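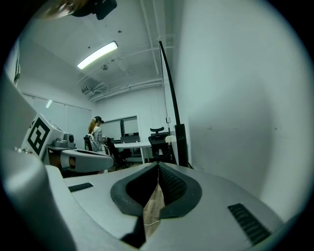

Lundi, reprise à 14 h. Objet : règles de prise pour les préhenseurs tenus à main, version à coller dans le cahier commun Skalusance. Remplace la page d'octobre, devenue illisible à force de ratures.

Avant toute prise

Horloges : synchroniser les deux unités sur la même base, gauche d'abord. Écart toléré 50 ms, au-delà on relance. Le script Runo affiche l'écart mais ne bloque pas l'enregistrement, c'est à l'opérateur de lire la ligne.

Course des doigts : ouverture complète, fermeture complète, deux fois par main, sans objet. Noter la valeur ouverte dans le fichier de session. À l'atelier, l'unité droite a dérivé deux fois depuis le dernier étalonnage – à reprendre avec la cale Čierny et pas au pied à coulisse.

Marqueurs : faces propres, arêtes non décollées. Essuyer au chiffon sec. Pas d'alcool, l'encre du lot précédent n'a pas tenu.

Sol : les câbles sont rangés le long des murs avant de commencer. Aucune multiprise dans la zone de déplacement. La règle existait déjà, elle n'était pas appliquée de façon constante ; elle passe en point bloquant.

Personnes : toute personne présente dans la pièce est prévenue avant le démarrage et donne son accord par écrit. Sans accord, on attend ou on change de pièce. Le floutage après coup ne remplace pas l'accord.
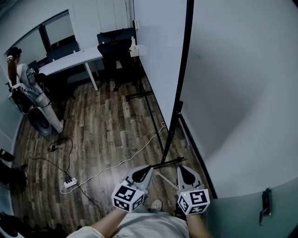
Pendant la prise

Position de départ : avant-bras devant le torse, doigts vers l'avant et légèrement relevés, les deux cubes visibles depuis la tête. Tenir trois secondes immobile. Même position en fin de prise, même durée. Les séquences sans ces deux paliers sont rejetées au tri, sans exception.

Vitesse de la main : rester sous 700 mm/s. Au-dessus, le suivi décroche sur les faces vues de biais et l'interpolation masque le défaut. Sur le lot Baltulora, 53 séquences rejetées, dont la majorité pour ce seul motif.

Ne pas croiser les poignets. Si un cube passe derrière l'autre plus d'une seconde, marquer la séquence « occultation » et continuer.

Pause obligatoire au bout de 50 minutes. La fatigue se lit d'abord dans la fermeture des doigts, qui devient incomplète.

Après

Batteries remises en charge sous 80 % – seuil provisoire. Copie sur le disque commun le jour même, somme de contrôle vérifiée, puis seulement effacement des cartes.

Reste à trancher : le nommage des sessions à deux opérateurs, et qui signe la fiche quand l'étalonnage date de la veille.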